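Section 3: Setting up the Tusia wormery

Last updated 05/09/2019

I've put this section together for anyone who has just unpacked a Tusia and is standing over it wondering which way up the trays go. I've run one behind my shed in Wasbridge for long enough to have made most of the mistakes, so please borrow mine and save yourself the trouble. If you haven't sorted out where it's going to live yet, go back to Section 2 first. A full wormery is a horrible thing to move.

Before you start

You'll need the sump (the bottom part with the tap), two of the working trays, the lid, the bedding block, a bucket, an old newspaper and your worms. Keep the third tray somewhere dry, as you won't want it for a good few months.

Order the worms so that they turn up after you've done steps 1 to 6. Mine came while I was still hunting for the tap washer and spent a night in the porch, which did neither of us much good. The starter pack has 1000 worms in it, and that's plenty for one tray.

Putting it together

1. Screw the tap into the sump with the rubber washer on the outside. Hand tight is enough. I used pliers on my first one and cracked the thread.

2. Pour a little water into the sump and leave it for ten minutes. If the tap weeps, take it out, wipe the washer and try again. Do this now – you really don't want to find a leak once everything's stacked on top!

3. Put the bedding block in the bucket and add 8 litres of water, lukewarm if you can. It swells up far more than you'd think, so go for a bigger bucket than looks sensible.

4. Leave it until you can crumble the whole thing with your fingers. Mine took most of an hour. Break up the middle by hand, as there's often a dry lump hiding in there.

5. Squeeze a fistful. You want a drop or two to come out and no more. If it runs down your wrist, tip the lot on to newspaper and let it drain for a bit.

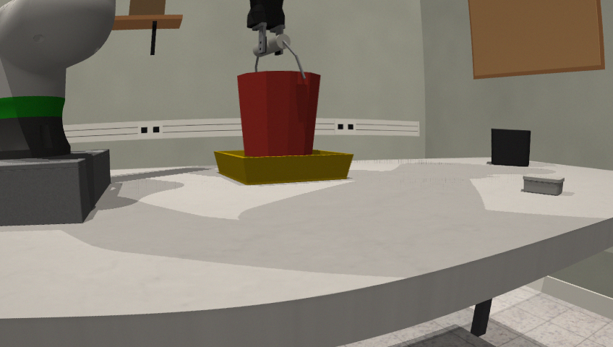 6. Line the first working tray with a single sheet of newspaper (the worms eat through it in time) and spread the bedding over it until you've got a layer 12 cm deep. Don't press it down. Worms like a bit of air, and so does everything else that lives in there.

7. Sit the tray on the sump, tip the worms on top of the bedding and leave the lid off with a light on nearby. They hate the light and they'll dig themselves in. Once they've gone under, put the lid on.

Caution: don't rinse the worms, and don't be tempted to use bleach or washing-up liquid on the trays beforehand. Plain water is fine.

The first fortnight

8. Feed them nothing for three days. I know, it feels mean, but they've got the bedding to be getting on with.

9. After that, give them one handful of chopped peelings in a corner, and cover it with damp newspaper. Wait until most of it has gone before you add more.

Note: a few worms wandering up the sides and under the lid in the first week is normal. If it's most of them, the bedding is probably too wet, so mix in some torn egg box and leave the lid propped open for an afternoon with a light on.

Caution: go easy on onion, citrus and anything cooked. I put half a bag of old satsumas in mine one January and the smell reached the road.

Draining the sump

Open the tap once a week and catch whatever comes out. You may get nothing at all for the first month or two. I like to water mine down well and give it to the tomatoes, though I wouldn't use it on salad leaves. If you let the sump fill up, worms fall in and drown, so it's worth putting on the calendar. I do mine on bin day.

Spare parts

The tap and washer are sold together as part 3468. The Condudska tap looks the same but has a finer thread, and I've still got one in a drawer to prove it. Laskowska trays do fit on top of a Tusia sump, a bit loosely, and I ran one that way all through August with no bother. The lid won't go on them properly, though, so you'd need a brick.

When the first tray is nearly full and the bedding has settled, it's time for the second one. Turn to Section 4 for that, and leave your worms in peace until then.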